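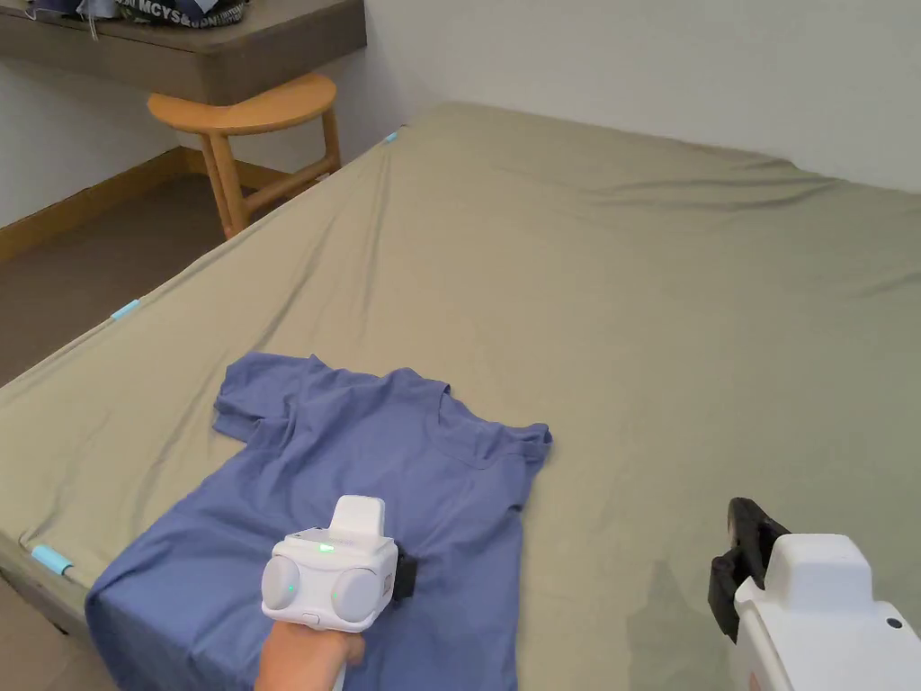
Blue tee, khaki sheet. Shirt pile, day one.

OK quick post, I have to be out the door in 40 minutes and I promised Ysaline I would write up the folding thing before I forget how it went.

Background for anyone new: we move in July. Smaller place, one closet, one dresser (the Clastell one, three drawers, the bottom one sticks). So the clothes have to shrink. Not the number of clothes, well yes that too, but mostly the space they take. I have been a stuff-it-in-the-drawer person my whole life and the drawer has been winning.

So. T-shirts first. T-shirts are the worst because I own so many and wear the same six.

Where to fold: the bed. I tried the kitchen table, too small and always a crumb on it. Tried the ironing board, a shirt slides right off. Floor, no, my knees. The bed is big and the right height and if you strip off the comforter and pillows you get this huge flat space. Leave just the fitted sheet. Pull the corners down properly before you start or every shirt you lay out takes on the wrinkles underneath. I never get them all out. Good enough is fine.

The olive sheet turns out to be nice for this btw. Light shirts show up on it, the blues show up on it. On the old navy sheets I kept losing the sleeves of anything dark.

How I do a tee now, after getting corrected by Yevdokiia Ostapchuk, who used to work in a shirt shop and has opinions:

Lay it out. Hem toward you. It does not have to be perfect but get the sleeves out from underneath, I always have one sleeve scrunched up by the shoulder and then wonder why the fold is fat on one side. Smooth from the neck down. Hands flat, don't rub in circles, that just moves the lump.

Then one side in, to the middle of the neckline more or less. Sleeve folds back on itself. Other side the same. Now you have a long strip. Neck down to a little short of the hem, then in half, then in thirds if it's a big shirt. It should stand up on its own. If it flops over, it's too loose, start again. I start again a lot.

Cotton knits are easy. The slippery gym ones are horrible and I've given up on them, they get rolled and shoved in a shoe box.

Évan Gaillard told me in the comments last time that I should be using a folding board. I made one out of a Bultel box (the carton from the lamp, it was sitting in the hall anyway). It works! It is also one more thing to store so I went back to hands after two evenings. If you have kids helping I'd say keep the board.

The other thing I keep getting asked is what to do about shirts that have lost their shape. You know, the side seam has wandered around to the front. Yevdokiia's fix is to take hold of both ends while you've got it on the bed and give it a long steady pull on the diagonal, one way and then the other. Not a yank. You want the cloth to go tight and stay tight for a second. She says do it while it's a bit damp, I forget every time and do it whenever.

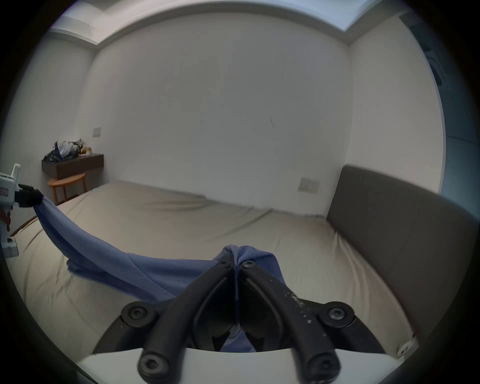 Blue cloth, one good long diagonal stretch. Mind the seams.

Does it last, not sure yet. My gray one went crooked again by the next laundry day. The striped one has behaved. Worth thirty seconds of your life either way, and if it stays twisted you have your answer and it goes in the give-away bag.

Speaking of the bag. Rules so far:

Holes in the armpit, rag bin. No discussion.
Free shirts from work things, keep one. I had a Dramex one from every summer I worked there and I kept the green.
Anything I "might paint in." I do not paint.
Anything that was a gift, goes on the chair and I decide later. The chair is getting full.

Valentin wants me to say that he did his own side of the closet in one afternoon, with no system, and it looks fine. It does look fine. I am not discussing it further.

Drawer update. Everything standing on edge, folded side up, lights on the left and darks on the right. I can see all of them at once for the first time since we bought the thing. I found a shirt I'd been missing since our last trip, it had been under the socks. The drawer also closes without the hip shove.

Storage bins, I know some of you want links. I'm using two low fabric ones by Besson that we had in the bathroom before. I don't love them, the sides sag when they are half full. Anything stiff and shallower than your drawer will do. Measure first!! I did not measure first. One is now in the car.

What's left: sweaters (scared), jeans (easy, I think?), the sheets themselves. Does anybody have a way of folding a fitted sheet that a normal person can do alone. I've watched the thing where you put your hands in the corners and flip, and I end up with a ball every time. At the moment I fold it into something square-ish and put it inside its own pillowcase and close the door. Kęstutis says that's a legit method and I'm choosing to believe him.

Oh and somebody wanted to know how long it takes. A full load of tees, once you get going, less than one episode of whatever you're watching. The first load took me all evening but that's because I tried everything on.

Also don't do it right before bed. I did, ran out of steam halfway, and moved the whole pile onto the floor to go to sleep. Had to refold half of them the next day, plus one had a footprint.

Have to run. Sweaters next time, if I'm brave. Send me your fitted sheet tricks, and if anybody local wants nine perfectly ok white undershirts, email me before the weekend becuase after that they go in the bag.

Posted 9 April 2019
Filed under: moving, closet, laundry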